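Lernis Session Tracker: A Review After One Full Session

Posted in Tools for Local Advocates

I started paying for Lernis in January, the week our legislature gaveled in, and kept it running through the last night of floor votes. It is a bill tracking service. You give it bill numbers, keywords or the names of members, and it sends you alerts when something moves. I follow tenant and school funding bills for a small housing group, and before this I did the job with the free state website and a spreadsheet.

The plan I bought costs $328 for the session. There is a cheaper one that limits you to 9 bills, and it would have been useless to me by the second week. At the peak I was following 776 bills, most of them through keywords, and the service did not slow down or drop any that I noticed.

Setup took most of an evening. The keyword tool accepts phrases and exclusions, but the help page for it is thin. My first attempt at "rent" pulled in every bill with the words "current" and "parent" in it. You have to put the word in quotes and tick a box marked Whole Word, which is two screens away from where you type. Once I found the box the list was manageable.

Alerts are the main reason to buy this. Committee agendas usually reached me within minutes of being posted, and amendments came with a side by side comparison of old and new text. The comparison is very good. In February a landlord registration bill came back from subcommittee with one line changed, moving the start date back a year. I would have missed that in the state's PDF, where the new version simply replaces the old one.

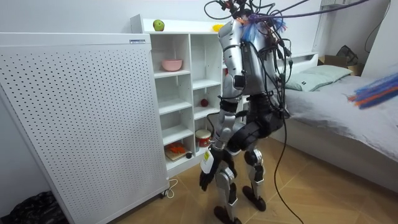 Vote records are good but not fast. Floor votes showed up the same evening. Subcommittee votes took up to 3 days, and on voice votes the page just says "Reported" with no names. I understand the clerk does not record names on voice votes either, so I don't hold that against Lernis, but the sales page says "every vote" and it should say something else.

The member pages were less useful than I expected. Each one lists committee seats, bills carried, and a score for how often the member votes with the party. The score counts procedural votes, so almost everyone lands near the top. I stopped looking at it. Contact details were correct for the members I called, except for one who had changed offices over the break.

Now the budget. If your work depends on the budget, read this part before you pay. Lernis treats the budget as one bill. You get an alert when the whole thing moves, but you can't follow a single line item or a single member's amendment to it. During the conference period I was back on the state site every morning, searching the document by hand. Burgi Ammann, who handles school funding in our office, gave up on the tracker for those two weeks and used her old spreadsheet. Support told me line item tracking is planned. They did not give a date.

Support otherwise did fine. I wrote four times and got a real answer each time, usually by noon the next day. Wendelin Zwahlen on their help desk fixed a problem with doubled alerts and wrote back a week later to check on it.

The phone version works for reading alerts and not much else. Comparison pages don't fit on a small screen, and you can't edit keywords there at all. In a committee room with weak wifi it kept logging me out -- bring a laptop if you plan to testify from the amended text.

I also tried Brurnel on a free trial in the fall. It has a cleaner layout and a better calendar, but the amendment comparison costs extra and the alerts came as one daily email. During the last week of session, a daily email is too late.

One more complaint. The subscription renews by itself unless you cancel by the end of May, and the cancel link is under Billing, then Plan, then Details. They do send one reminder.

I will renew for next session, on the same plan, and keep the spreadsheet for the budget. For a group that follows only a few bills, the free state site and a morning check will do the job.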